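October 2023, bench notes, back room

Started on the Jukham surface question again this morning. Gwilym Hopkin is convinced the pale top is good enough for the small parts work and that we can stop arguing about mats. I'm not convinced. He ran 92 pieces on it last week and says he lost none, but he was also sitting right over it the whole time with the lamp pulled down, and that is how he works and how no one else in this building works.

My worry is the thin stuff. Dark rods, pins, offcuts. They show up fine on a pale surface when you're looking for them. When you're not looking for them they end up under your sleeve. The Usau sheet claims the finish "holds small items in place," which I read three times and still don't know what it means. There's no lip on it. I tipped the spare panel a little and a pin went straight off onto the floor.

Cleaned the top with the usual stuff before starting. One wipe, then a dry cloth. Gray smear at the left end came back after ten minutes, same as Friday. Could be the cleaner, could be the finish. Don't write this up as the finish until we've tried plain water.
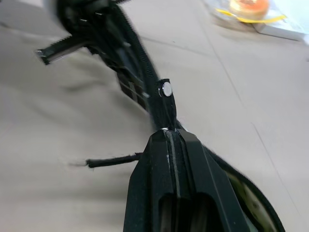
Thin black rod against the pale surface, left of the gripper. Far end looks slightly frayed.

On the rod end: I'd like to know if the stock comes that way. Gwilym says it's a bad cut. Maybe. The Edora box has 200 in it and I pulled a handful from the top, and a couple had fuzz on one end, the rest looked clean to me. A handful off the top of a box is not a sample. Somebody needs to go to the bottom of it with the loupe before we blame the cutter, and before we order the next 2,000, which Nicholas wants signed off by December.

Also the contrast argument. Yes, black on pale is easy. Half of what we handle is gray, and the trial so far has used black parts only. I've said this before. Put the gray washers down and run it again and then I'll listen.

To do:
Water only on the left end, leave an hour, look again
Gray parts, same lamp, lamp up where it normally sits
Bottom of the Edora box
Ask Usau what "holds" means, in writing
Find out who moved the ruler

Quote for the mats is 287, delivered. Gwilym thinks that's silly money for rubber. It may be. Still cheaper than an afternoon on the floor with a magnet that doesn't pick up half of what we drop.

Leaving the pale top as it is for now. Not a yes.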